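News > Business > Technology

Flower-arranging robots still slow at the shop bench

August 18, 2018
By Lurnus staff

WEDWOOD – Putting flowers in a vase is a job most florists hand to a new hire in the first week. At the Flistodetti workshop in Wedwood, two robot arms have been learning it since January, and the people running the trial say they are a long way from taking over the bench.

The arms share one small table and work with artificial stems and ribbed glass vases. One arm can hold a rose spray upright by the stem while the other stays open and free.

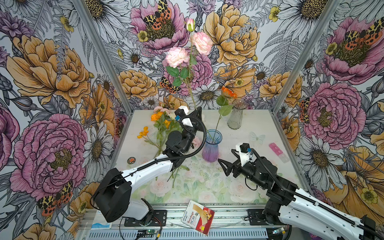 Flistodetti began the trial after Postma, a flower wholesaler that also fills vases for hotels and offices, asked whether any part of the work could be done by machine. The wholesaler's busiest hours are before dawn, when it is hardest to find staff. Sorting stems, stripping them and standing them in vases takes up most of the shift.

The workshop has logged 1,769 attempts so far. An attempt counts as good if the stem ends up in the right vase and the vase is still standing. In the first 1,000 attempts, fewer than half were good. In the latest batch of 100, the arms managed 80.

Most of the misses happen at the pickup. Stems lying side by side are hard to tell apart, and a gripper that closes a little too wide will take two or come away with a leaf.

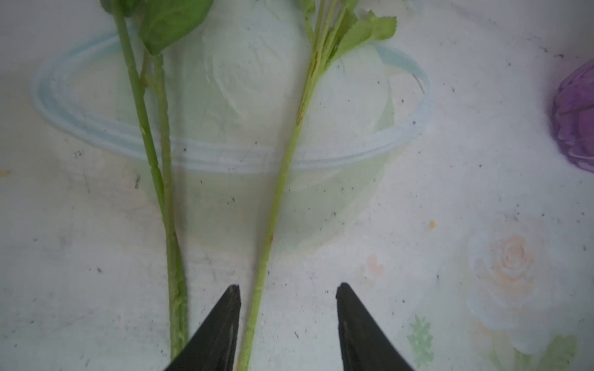
Speed is the other problem. A trained worker at Postma can fill a vase in less time than it takes the arms to choose a stem and line it up with the opening. The workshop has tried running them faster, but glass got knocked over and the settings were put back.

Artificial flowers were chosen so the same stems could be used over and over. They also hide a difficulty. Real stems bend, bruise and differ from one delivery to the next, and the workshop has not started on them yet. Clear glass is still a nuisance too, and a vase that already has several stems in it leaves less space for the next one.

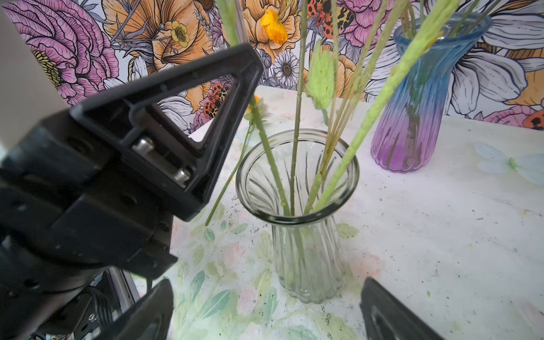

Postma said it would not put the arms in its packing room this year, and that a machine which gets eight out of ten right still needs a person standing next to it. The company said it would look again once the arms had worked with fresh flowers for a full week.

Flistodetti plans to move on to real stems next, starting with single roses. It also wants to try other small chores with the same pair of arms, such as clearing a table and wiping it down – work that households ask about more often than florists do. No price or release date has been set.

Contact the newsroom | Copyright 2018 Lurnus. All rights reserved. | Back to top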